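Print this page | E-mail this page

3 Nov 2024
Posted by the author of Drostamus

The Mersha set now stands at 78 usable demonstrations, all of them from the hard drive task. I threw out 14 before counting. Most of those had a bad grasp at the start, and a few had timestamps that drifted between the two arms, which Zadeo doesn't flag until export. The check ought to run at the end of each take. I have written a small script for it and will put it up when it handles dropped samples properly.

I had planned to keep the failed grasps as negative examples. The policy we train on Fornwood makes no use of them at present, so they sit in a separate folder with a one-line note each. 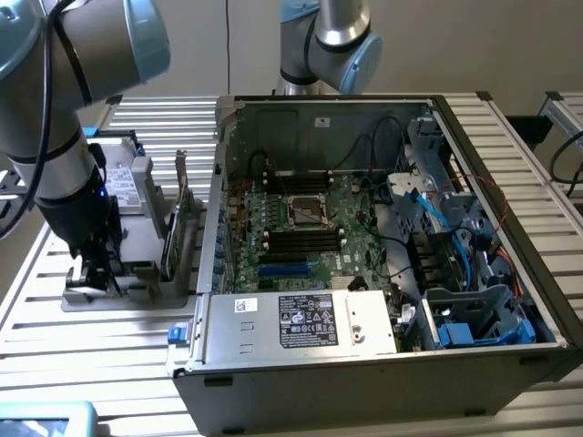 Start positions are the part of the protocol I have changed most since May. The first version let the operator place everything by eye, and the spread came out far too narrow: people put things back where they last were. Now each take starts from a printed list of offsets. The tower lies on its side with the panel off, and the fixture holding the drive goes to its left, close enough that the gripper can start straight above it. Only the fixture and the tower move between takes. The slats of the table run lengthwise, so they give a usable reference for rotation but none for sideways shift, and I mark that with tape.

Two things are still open. The cables near the drive cage take a different shape after every reset, and I don't know whether to record that or just let it vary. I lean towards letting it vary. The other is episode length, where slow operators produce long pauses that the model copies. Trimming them by speed threshold also removes the short stop before the grasp, and that one I want to keep.

Take 1953 in the raw log is a duplicate. Ignore it.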